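4.3 Redistribution of work after installation

The two sites differed in how the Anozie units were brought into the cleaning rota, and the difference shaped most of what attendants later reported. At Plirnby the units were assigned to fixed washrooms and worked them in a set order. At Muralcombe the shift lead chose the order each evening and entered it on a handset. Sturkberg, the contractor at both sites, kept the same staffing through the study period: 33 attendants, none of whom had worked alongside an arm before.

The task given to the units was narrow. An arm on a wheeled base was to pick loose waste out of and from beside basins and tubs, drop it into a bag carried on the base, and then wipe the surface with a pad. Floors, mirrors, refills and drains stayed with the attendants. In the contractor's planning documents the attendant's part in basin work was entered as nil. In practice it was never nil. Attendants were called whenever the unit stopped on a low-confidence item, and the logs hold 900 such calls across both sites.

We coded each call by what the attendant did on arrival. The largest group consisted of judgements about the surface: whether a mark could be wiped off, was part of a printed pattern, or was damage to the finish. The second group concerned thin or see-through plastic, such as bags and lids, where the unit could not settle on a grasp point. A smaller group involved objects lying partly under something else. The remaining calls were mechanical and were passed to the site engineer.

Surface judgements had not been recorded as work before the units arrived. An attendant wiping a basin by hand tries a mark with the cloth and moves on when it does not shift. The decision takes no time that a rota would show. Once wiping was handed to the arm, the same decision became a separate act, made by a person standing at a screen, and it carried a time stamp and a name. Several attendants objected to this. One at Plirnby said that she was "being asked to sign for every stain". Others preferred it, as they could now show that chips in the finish had been reported and that repair was overdue.

The change was also felt in the pacing of shifts. Before installation an attendant at Muralcombe worked through a block of washrooms in 45 minutes and took the break at the end of the block. With calls arriving from a unit in another part of the building, blocks were interrupted and the break drifted. Akpan's field notes record attendants staying close to the unit so as not to be called back to it, which left the outer washrooms until last. Shift leads at Muralcombe dealt with this by sending the unit to the nearest rooms first. At Plirnby the fixed order did not allow it, and attendants there asked in March for calls to be held and answered in batches. Sturkberg agreed to this for surface judgements but not for grasp failures, as a stopped arm blocked access to the basin.

Interviews, carried out by Piras, suggest that bending and reaching were reduced. Attendants with back or knee complaints spoke of this first. They were less sure about hand work, as wringing and refilling were unchanged and the pads on the units had to be swapped by hand. Two attendants said that they missed finishing a room themselves. We did not measure physical load directly and draw no conclusion on it.

Training was the point on which attendants and managers differed most. Managers described the call screen as needing no instruction. Attendants said that the camera views were hard to read at close range, when little of the surroundings was shown and the focus was soft. Most learned to walk to the basin and look at it directly. This added walking time to a step that had been planned as remote, and it was not entered in the logs. Figure 4 gives a view of the kind of surface and material at issue.

Figure 4. View from the camera at the wrist or gripper. Pale pinkish curved surface with dark specks, parallel streaks and a faint green mark; crumpled translucent plastic in the foreground.

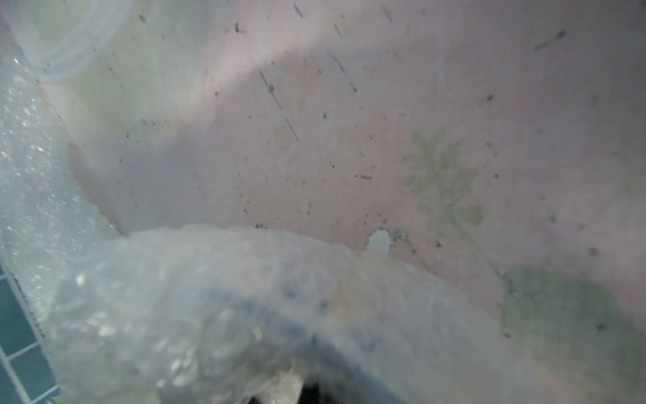 The walking time was estimated from the rota sheets kept by the shift leads at Muralcombe. No such sheets were kept at Plirnby, and the comparison between sites in Section 4.4 therefore covers call handling only.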